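Learning to be somebody else's hands

I promised Noelia Peñalver I would write this up before February ran off with me, so I've made a pot of tea and here goes. She's the one who talked me into spending my evenings driving a simulated robot (Ason, we call the project, after a street she used to live on) and showing it how to tidy up by doing the tidying myself, over and over, with a controller in each hand.

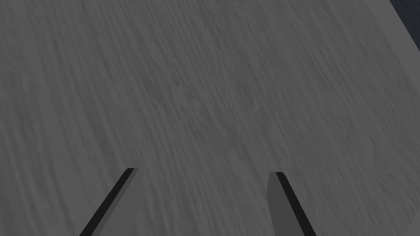 My first week was all reaching. You move your own hand, the robot's hand follows a beat later, and you spend an embarrassing amount of time feeling like you're wearing somebody's oven mitts. Noelia had me practice over bare gray tabletop with the two fingers held open, just gliding along the wood grain and stopping, until I quit lurching. I recorded 307 of those little runs and threw out plenty of them, mostly the ones where I sneezed or the cat came by.

Then came the messy counter, which I love! Small things everywhere, a toy animal on its side, a screwdriver with a teal handle, a paper-thin sort of clutter that makes you hold your breath. Ada Messina, who goes through all our recordings, told me early on that she could tell mine from everybody else's by how long I hover before I commit to anything.

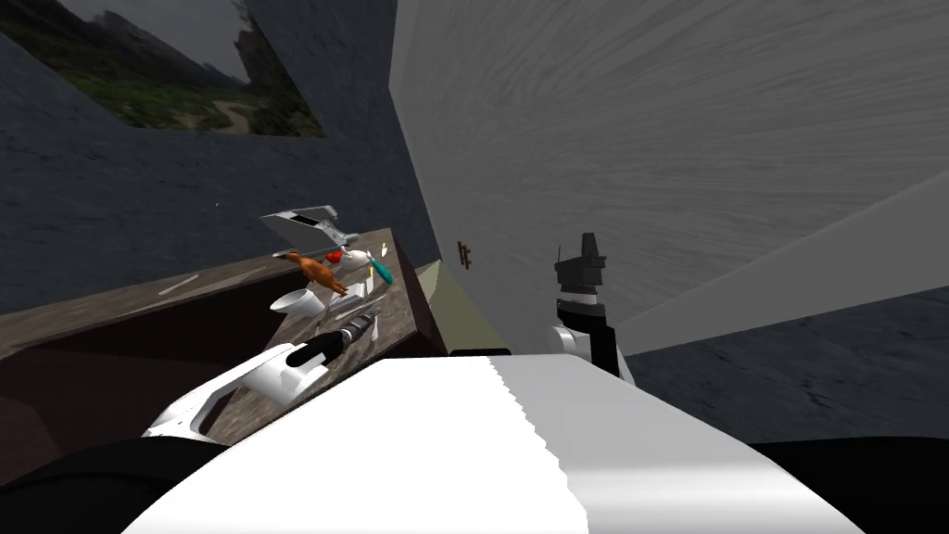
She meant it kindly, I think, but it matters, since the robot learns the dithering right along with the grabbing. So now I decide what I'm going for before I press record, and I let the other arm rest unless I need it. My keepers went from 8 in one evening to a good deal more than that, and the whole set stands at 422 as I write. Noelia wants the next batch done with the controllers swapped, left for right, and I've been practicing with my toothbrush.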